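Fitting memory in an old tower PC, the slow and careful way

If you've got an old desktop tower sulking under a desk somewhere, a bit more memory is the cheapest kindness you can do it. I've been putting this one off since December (it's a job that always looks worse than it is) and I finally got round to writing it up properly.

Start by switching off at the wall and pulling out every lead. Hold the power button in for 5 seconds to drain whatever charge is left. Then lay the tower on its side on something solid, at a height where you won't be hunched over, and take the side panel off. Put the screws in a saucer! I mean it, mine go straight under the fridge otherwise.
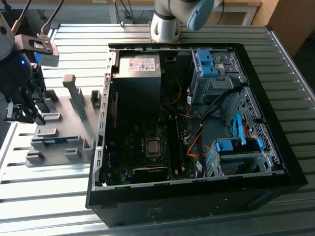
Memory slots are usually close to the processor, so find that first and work outwards. With the cooler off you can't miss it, a bare metal square in the silver socket, and the black memory slots are just to the right of it. You don't need to take the cooler off for a memory swap, by the way. If yours is off already, keep your fingers and sleeves well away from that metal lid, and don't even think about powering up until there's fresh paste on it and the cooler is back on.

Next, look at the cables. On older machines they loop about all over the place, and you want a clear drop down to the slot. Ease them to one side with the back of your hand and don't tug. The thin flat data plugs are the ones I always knock loose, so give those a gentle press before you close up.

Keep the new module somewhere it can't slide about. I picked up a second-hand one from Trustano for 200 crowns, postage included, and it came in a proper anti-static bag, so it stayed in there until the last minute. Touch bare metal on the chassis before you handle it, and hold it by the short ends.

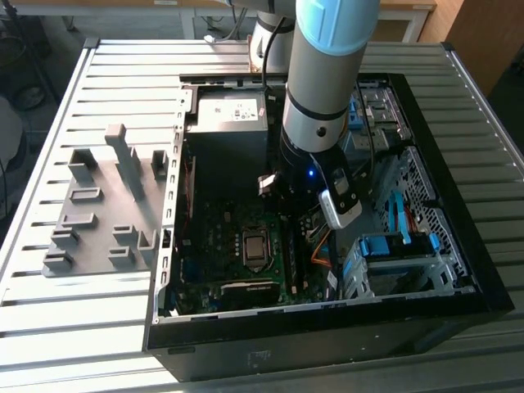 Posted by the editor, Pallitz Repair Notes
April 19, 2020

Now the fitting itself. Open the clips at the ends of the slot (some boards only have one that moves), then line up the notch in the module with the little bump in the slot. Go straight down and press both ends evenly until the clips snap up. It takes more push than you'd like, and the board will flex a tiny bit. If it won't go, take it out and turn it round, it's nearly always back to front!

While you're in there, check the drives are still firmly held. Blue plastic latches like the ones in this case should sit flush when they're shut. Then side panel on, leads in, and have a look at the memory figure on the start-up screen. If you get beeps and no picture, reseat the module before you panic.

Related posts
Cleaning dust out of a Hulasar case fan
Which screws go where: 26 common sizes
Iwasaki power supplies, reading the label
Putting a cooler back on without making a mess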